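The Drawer Shift

At Urari, the kitchen staff used to start the day by opening things. Cupboards, bins, the walk-in, and then the long row of drawers where the small tools are kept. The company runs staff kitchens for office buildings, and its largest site, in the Closberg building, serves 108 lunches on a normal day. Seven people worked the morning there two years ago. Seven people work it now, but the work has changed.

The change came in March, when Urari signed up for a trial with Engebretsen, a small robotics firm across town. The plan was to hand over the jobs that fill the gaps between cooking and serving. Putting plates away. Hanging up mugs. Fetching an item from a drawer and bringing it to the counter. None of it takes much skill, but it takes up a good part of a shift, and it is the part that people complain about most when they are asked what makes them tired.

The cooks were told early that no hours would be cut during the trial. Some of them believed it and some did not. One of the older hands on the morning crew kept a copy of the letter taped inside her locker door, where it still is.

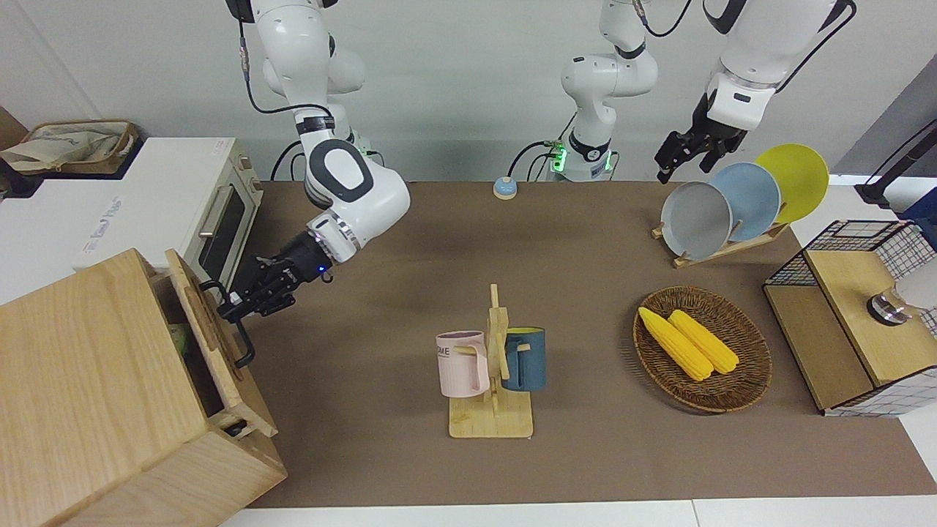 Drawers were the first job the Closberg crew was asked to help with, and they had opinions. A person opens a drawer with a hip or two fingers while looking at something else. A two-armed robot has to find the handle, close on it and pull in a straight line, and the crew soon learned which of their habits got in the way. At the practice table, one gripper is shut on the black handle of a wooden drawer that stands partly open, while the other waits open by three plates in a rack. The crew had asked for the table to look like a kitchen that people use, with mugs on a tree and a couple of corn cobs in a basket, and the engineers agreed. Earlier tests had been run with foam blocks, and the cooks said those told them nothing.

What the staff noticed first was the pace. The robot is slow. A cook can empty a rack of 20 plates before the arms have dealt with a few of them. The crew stopped comparing after the first weeks, because the robot can keep going through the lunch rush, when there are no hands free for plates anyway.

The second thing was that everything now has a place, and the place matters. Under the old system a ladle lived wherever the last person dropped it. Now there are marks on the shelves and a rule about leaving the drawer fronts clear. New hires pick this up in a day. People who had worked in the same kitchen for years found it harder, and a few of them still say it feels like cleaning up for a guest.

There is also a new task on the schedule, called Rininico after the software that logs the trial. For one hour each afternoon, a member of the crew sits with a tablet and goes through the moments when the robot stopped or dropped something. The crew member writes down what a person would have done. By the end of the summer they had written around 2000 of these notes. The hour is paid at a higher rate than kitchen work, and it is done sitting down, so there was some argument over who would get it. It now rotates.

Not everyone wants the turn. Two of the cooks have traded theirs away every week and say they took the job to cook.

Urari will decide in the winter whether to put a second pair of arms at Closberg. The crew has sent in its own list of requests. Wider aisles are at the top, followed by quieter motors and a say in which job gets handed over next. Most of them would like it to be the pots.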